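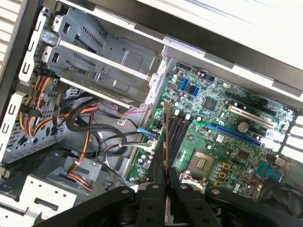 Grulteo two-finger kit for memory refitting: worth it over the vacuum version?

Asked by Taha Salem in Small automation

We refurbish office desktops at Wemside and are looking at the Grulteo bench kit (arm, two-finger gripper, wrist camera, the basic skill pack). The task is fitting DIMMs into open towers lying on their side. Older boards mostly, four slots, drive cage left in place, cables not always tied back.

The quote is 2,153 for the two-finger kit and 638 more for the force sensing option. The reseller, Emar, says the force option is "recommended" for memory but would not say it is required. Two questions:

1. Can the standard kit seat a module fully without force sensing?
2. Do the loose SATA leads cause trouble in practice?

We would put 40 machines a day through it at most.

3 answers

Vivek Katiyar
Accepted answer

We have run the same kit since May, first without the force option and then with it.

1. It can, but you will not know that it has. The standard kit works to position. You teach a final height for the fingers and it drives to that height. If the board flexes, or the standoffs differ between case models, the module stops short and the latches don't close. In our first batch of 60 towers we had nine that failed to post on first power-up, all of them part-seated memory. With force sensing you set a threshold and a travel limit, and it faults if it reaches one without the other. We had one failure in the next 60, and that was a dead module.

The fingers grip the module by its faces, so the pads matter. The ones supplied are hard and let the module tilt lengthways when one end enters the slot first. Ait Ali sell a softer pad that fits the same two screws. Grip near the middle of the module and push one end then the other if your board has stiff slots. The skill pack has this as "two stage press" but it is off by default.

2. Yes. The wrist housing is wider than the fingers and it is the housing that snags. The fingers will clear a lead that the arm then drags. Clip the leads to the drive cage before the tower goes on the bench. Approach from the side of the case away from the cage if your fixture allows it.

Also check that the latches are open. The kit does not open them and the camera check for it is unreliable on black slots.

Teodor Skjelbred

Don't bother with vacuum for this. No flat area on a module with chips both sides.

Itsuki Hoshino

I would question the rate before the price. Our cycle was nearly two minutes per module including the camera locate, and a person does it in ten seconds. It only paid for us on the evening shift when the bench was unattended. Lighting was the other thing, we had to put a diffuser over it as the bare metal of the cage threw off the locate step.

Can't speak to the force option, we never bought it.

Comments

Taha Salem: Thanks Vivek. Is the threshold per board model or one value for all?

Vivek Katiyar: Per model. We keep a table. Start low and raise it until the latches close on a scrap board.

Thiện Lương: The force sensor needs zeroing each time the arm is powered up. The manual puts this in the appendix. We missed it until a Friday when every tower faulted.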